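Femska Dish Rack Set – data card

Status: maintained
Part of: Clavovex household collection
Version notes: see CHANGES

Summary

Femska covers the loading of small drinkware and tableware into a black two-level dish rack on a white tabletop. The set holds 776 sequences, of which 139 are reserved for testing. Each sequence comes with a text label for the task and a list of the items in use. Food, detergent and running water are out of scope.

Contents

items.csv – one row per item, with material class, color and handle (yes/no)
layouts/ – starting positions
sequences/ – the recordings, grouped by layout
labels/ – task text and final placement per item

Item names follow the Ristine naming list. A name gives color first, then form, e.g. "pink cup". Where a form is open to dispute (cup or mug, bowl or pot), the entry in items.csv is binding and the label text is not.

Two views from one layout:

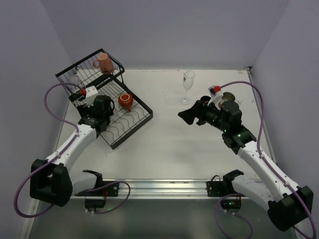
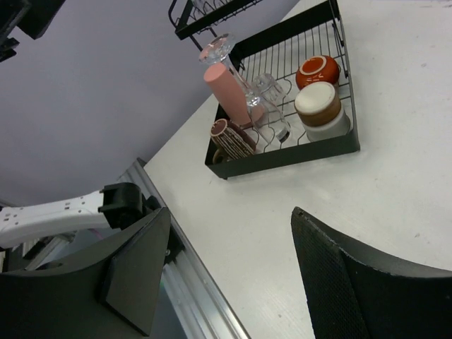 Placement is labeled per item and per tier. An item counts as placed when it rests on the rack without support from outside; upright, tilted and lying are recorded as separate orientations and none of them is treated as an error. Clear glass accounts for most of the label disagreements. In the second view the tumbler lies or leans among the wire dividers next to the pale pink cup, and annotators marked items of this kind "lying" or "tilted" in near equal measure. The field orientation_alt holds the second reading in such cases. Stemware has its own field, foot_up, which is left blank when the foot is hidden.

Tier labels are "upper" and "lower" only. The dividers are not numbered – earlier releases did this, and the numbers did not survive a change of rack angle. Contact between neighboring items is recorded as touch, near or clear. "Near" is judged by eye and should not be used as a distance.

Known issues

- 70 sequences have no orientation entry for at least one glass item.
- Layout 223 is listed twice in layouts/. The copies are identical.
- Brown items with a cream band or stripe share one color code (BRC). Use the form field to separate them.
- Handle direction is missing for items recorded before October.

Use

The set is suited to work on rack loading order, placement and transparent items. It is not suited to estimating breakage, as no force values are included. Users combining it with the Wijesinghe shelf set should remap tier labels first; that set counts tiers from the top.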